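Comparing grippers on a two-arm bench: questions to the Skestanton test cell

27 June is a date the integration team at Skestanton would prefer to forget, as the first cabinet of Holroyd control stations was due then and the choice of end effector had not been made. The bench they built to settle the matter is still running. We spoke to the engineer in charge of it about gripper selection, wrist cameras and the limits of the data.

The cell has two arms facing each other over a single table. The right arm carries a parallel-jaw gripper and the left a Robotiq adaptive gripper. The parts are panel components: pushbuttons, contact blocks and emergency-stop assemblies. Different grippers on the two arms were a deliberate choice.

"If you fit the same gripper twice, you learn about the arm," the engineer said. "We already had figures for the arm. We wanted one part, one table and one controller, with the hand as the variable. The cost is that left and right are never perfectly equivalent, so we mirror the task and run it both ways."

The table covering is brown kraft paper, marked out in blue tape. Asked why a fixture plate was not used, the engineer said that a plate would have answered a different question.

"With a nest, the part is always presented well. Our customers tip parts out of a carton. The grid gives us named cells for placing them, and the paper gives a matt background for the cameras. The tape lifts after a while. We replace it when it starts to catch on a part, and we don't measure from it. Positions come from the arm."
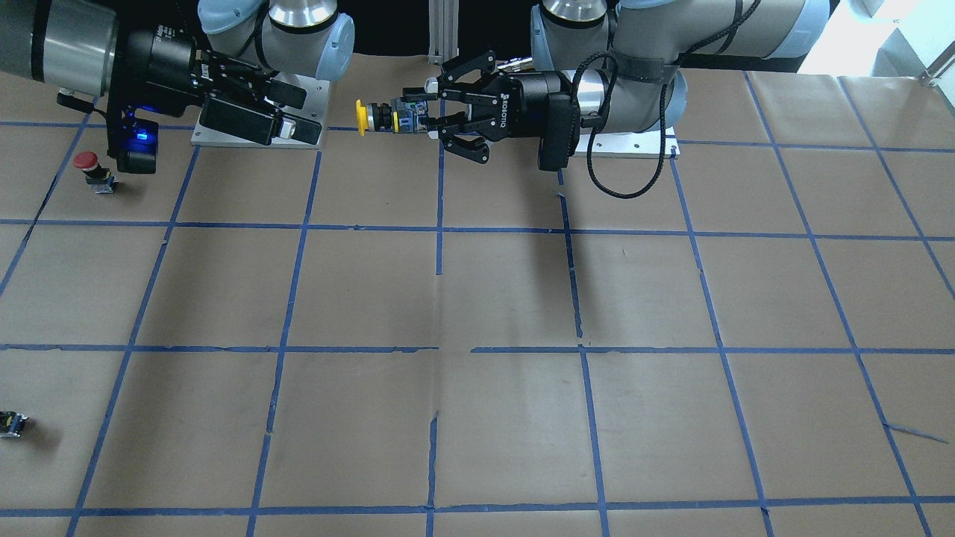 Pushbutton component held in the left gripper; the right gripper is open above an emergency-stop assembly.

The log covers 1,698 pick attempts, of which 1,094 were made with the parallel gripper. The imbalance came from the early weeks, when the controller driver for the adaptive gripper was being rewritten and only the right arm was available.

"I would not quote a single success rate from that," the engineer said. "The parallel unit had more attempts on easy parts. If you take only the matched runs, there are 473, and in those the two are close on anything with a flat side. They separate on round caps and threaded bodies. The adaptive one tolerates a worse approach angle. The parallel one gives you a better idea of where the part is once you've closed on it."

That second point matters more than the first for assembly. A pushbutton has to go through a panel hole with its key aligned, and a part that has rolled slightly in the fingers has to be measured again or put down.

"People look at the pick and stop there. For us the pick is the cheap part. We score the pose in the hand after closing, then again after the arm has moved to the middle of the table. A grip which holds but lets the part turn gets the same mark as a drop."

Force settings were taken from the Redero controller's defaults and then lowered. The defaults marked the caps on the softer mouldings. The engineer described the lower setting as adequate for transfer and marginal for insertion, and said the team had not tried a separate setting for each stage.
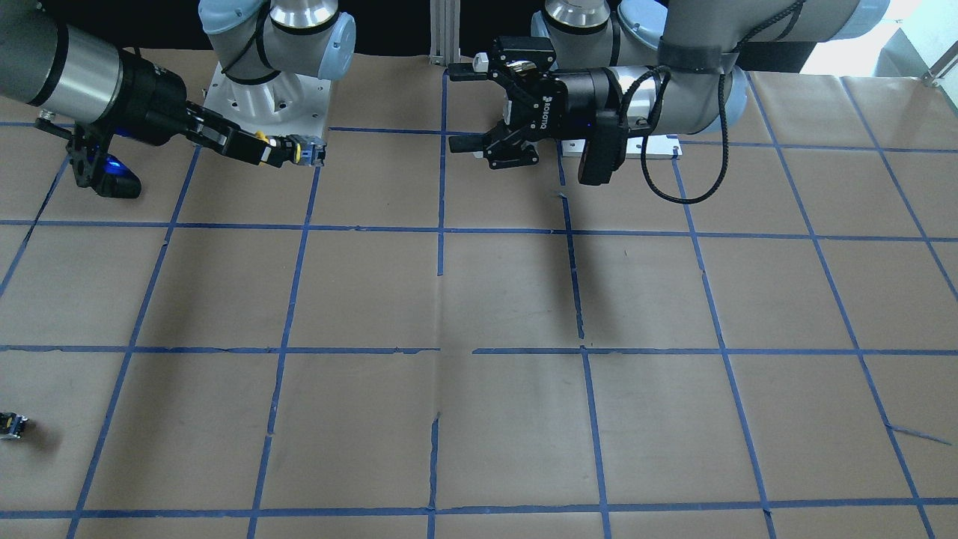
Both grippers above the top row of cells, the right one holding a black-and-yellow part.

Each wrist has its own camera. The original specification called for a single fixed view above the table, and it was kept as a reference.

"The fixed view is fine for finding the cell. It is poor for anything between the fingers, as one arm often shades the part or sits in front of it. The wrist view is the opposite. You get the part and lose the table. We compared the two on 92 presentations and ended up using both, the fixed one to choose an approach and the wrist one to correct it."

Cable routing was raised without prompting. A loop at the wrist has to be long enough for full rotation, and a long loop hangs near the paper in some poses.

"We set a keep-out height for it in software, which costs us some low approaches on the left side. Ultell make a clip-on guide that would shorten the loop. It's on order. I can't say whether it will fit round the camera bracket."

On the choice itself, the engineer was reluctant to name a winner. The current plan for the Holroyd work is a parallel gripper with shaped fingertips for insertion and an adaptive gripper on the other arm for feeding. Fingertip drawings are finished and the first set will be cut in nylon.

The matched runs will be repeated in September with the new fingertips, using the same parts and the same force settings. Until then the engineer asks that the figures be read as a comparison on one bench with one family of parts. The raw log is available to Holroyd on request, including the runs that were stopped by hand.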